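Stetero Library Manager: User Guide

Section 4. Analyzing Key and Tempo

This section covers the analysis of audio files for musical key and tempo, the correction of wrong results, and the export of the results to file tags. It applies to the desktop edition. Importing files is covered in Section 3. Building a set list from analyzed tracks is covered in Section 5.

4.1 Before you start

Analysis reads the whole audio file from disk. Files on a network drive can be analyzed, but the work takes longer and stops if the connection drops. Copy large batches to a local drive first.

Check the following:

- The files appear in the Library pane with a gray dot in the Status column. A gray dot means the file is imported and has not been analyzed.
- No other program has the files open for writing.
- The library has been backed up (File > Back Up Library).
- The output device is set, if you intend to check results by ear. See 4.4.

Caution: Do not rename or move files while analysis is running. Stetero tracks files by path during a batch. A moved file is marked Missing and its partial results are dropped.

4.2 Setting the analysis options

1. Open Settings > Analysis.

2. Under Tempo Range, enter the lowest and highest tempo you expect. The default lower limit is 60 BPM. The upper limit is blank by default, which lets the program choose. A narrow range gives fewer half-tempo and double-tempo errors.

3. Under Tempo Type, choose Fixed or Variable. Use Fixed for music made to a click or a sequencer. Use Variable for live recordings, older dance records transferred from vinyl, and anything with a deliberate change of speed.

4. Under Key Notation, choose Standard (for example, A minor), Short (Am), or Wheel. Wheel notation gives each key a number and a letter so that neighboring keys on the wheel can be mixed. The choice affects display only. The stored value is the same in all three cases, and you can switch at any time.

5. Under Tuning, leave Detect selected unless you know the reference pitch of the recording. If a batch comes from one source with a known pitch offset, select Manual and enter the offset in cents.

6. Under Skip Silence, select On to ignore silence at the start and end of each file. Leave it Off for ambient or field recordings, where quiet passages can be mistaken for silence.

7. Click Apply. The options are saved with the library, not with the user account. A library opened on another computer keeps its own options.

Note: Changing an option does not change results that have already been stored. To use the new option on old files, analyze them again as described in 4.6.

4.3 Running a batch

1. In the Library pane, select the tracks. To select every track not yet analyzed, click the gray dot at the top of the Status column, then press Ctrl+A (Command+A on a Mac).

2. Choose Track > Analyze. The Batch window opens.

3. Select Key, Tempo, or both. Selecting Tempo also builds the beat grid.

4. Set Worker Count. The default suits most computers. Raising it uses more memory. If playback stutters during a batch, lower it by one and try again.

5. Click Start.

The Batch window lists each track as it is processed. A track in progress shows a bar. A finished track shows its key, tempo, and a confidence score for each. You can close the window without stopping the batch; progress then appears in the status line at the bottom of the main window.

To pause, click Hold. Tracks already in progress are completed first. To end the batch, click Stop. Tracks in progress are returned to the gray state, and finished tracks keep their results. 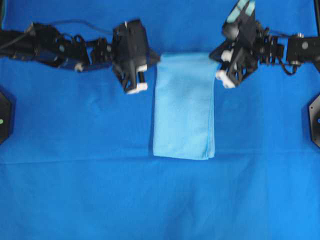 When the batch ends, the dot in the Status column changes for each track:

Green: key and tempo were both found with a score above the warning level.
Yellow: one or both scores fell below the warning level. Check these tracks by ear.
Red: no result could be stored. Point at the dot to read the reason.

The warning level is set to 40 and can be changed in Settings > Analysis > Scores. A low score does not mean the result is wrong. Sparse percussion tracks often get a low key score and a correct tempo. Solo piano often gets the reverse.

4.4 Checking a result by ear

1. Double-click the track to load it in the Check player.

2. Turn on Click Track. A short click sounds on every beat of the stored grid, with a higher click on the first beat of each bar.

3. Play a section from the middle of the track. Intros and breakdowns are poor places to judge a grid.

4. If the clicks fall between the beats by a constant amount, the tempo is right and the grid is shifted. Go to 4.5, steps 1 to 3.

5. If the clicks start on the beat and drift away, the tempo is slightly wrong. Go to 4.5, step 4.

6. If there are two clicks to each beat, or one click to every two beats, the tempo has been doubled or halved. Go to 4.5, step 5.

7. Turn off Click Track and turn on Key Tone. A sustained chord in the stored key plays under the music. Adjust it with the Tone slider until it can be heard without covering the track.

8. If the chord sounds wrong throughout, try the suggestions in the Alternate Keys list. The most common error is a swap between a major key and its relative minor. The two share the same notes, so listen for where the bass line comes to rest.

Caution: Key Tone is mixed into the main output as well as the headphone output. Turn it off before using the same output for a performance or broadcast.

4.5 Correcting the beat grid

1. In the Check player, click Edit Grid. The waveform enlarges and the grid lines turn white.

2. Find a clear downbeat. Drag the marker labeled 1 to the start of that beat. For fine movement, hold Shift and press the Left or Right arrow key.

3. Play the track again with Click Track on.

4. To change the tempo by a small amount, use the + and - buttons beside the BPM field, or type a value. The grid stretches from marker 1. Place marker 1 near the start of the track before doing this, then check the far end.

5. To correct a doubled or halved tempo, click /2 or x2. The marker positions do not change.

6. For a track analyzed as Variable, add an anchor wherever the tempo changes. Place the cursor on a beat and press the K key. The grid between two anchors is spaced evenly. Too many anchors make the grid uneven; begin with one at each audible change.

7. Click Lock. A locked grid is left alone by later batches.

Note: Edits can be undone in order until the Check player is closed. After that, use Track > Restore Analysis to return to the last automatic result.

4.6 Analyzing tracks again

Use this procedure after changing the options in 4.2, or after replacing an audio file with a better copy of the same recording.

1. Select the tracks.

2. Hold Alt (Option on a Mac) and choose Track > Analyze Again.

3. Choose what to do with locked tracks. Skip is the default. Replace discards the lock and all manual edits.

4. Click Start.

Results from the earlier analysis are kept in the history for each track. The history holds the last seven results. Older ones are removed without a prompt.

4.7 Writing results to file tags

By default, results are stored only in the library. Other players and mixing programs cannot see them until they are written to the audio files.

1. Select the tracks.

2. Choose Track > Write Tags.

3. Select the fields to write. Key goes to the Initial Key field. Tempo goes to the BPM field, rounded to a whole number unless Keep Decimals is selected. Some hardware players ignore a BPM value that contains a decimal.

4. If your player has no key field, select Also Write Key to Comment. The key is placed before any existing comment text.

5. Click Write.

Caution: Writing tags changes the audio file's modified date and may cause backup software to copy the file again. Test with a small selection before writing to a full library.

WAV files carry tags in more than one way. If a player does not show the values, select Write Both WAV Formats in Settings > Tags and repeat the steps.

4.8 Common problems

Tempo field is empty, key is present.
The track has no steady pulse, or the pulse is outside the Tempo Range. Widen the range and analyze again.

Every track in an album shows a key one semitone too high or low.
The source was probably transferred at the wrong speed. Enter a manual tuning offset for the batch.

Batch stops on the same file each time.
The file may be damaged. Play it to the end in the Check player. If playback also stops, replace the file.

Track shorter than 20 seconds is skipped.
This is the minimum length for analysis. Enter key and tempo by hand in the Track Info window.

Values differ from those in another program.
Programs use different methods, and small differences in tempo are normal. Compare both against the click track before changing anything.

Document revision: Apr 3, 2026
Text: Annelies Wieser. Technical review: Yao-tsung Chu.

Next: Section 5. Building a Set List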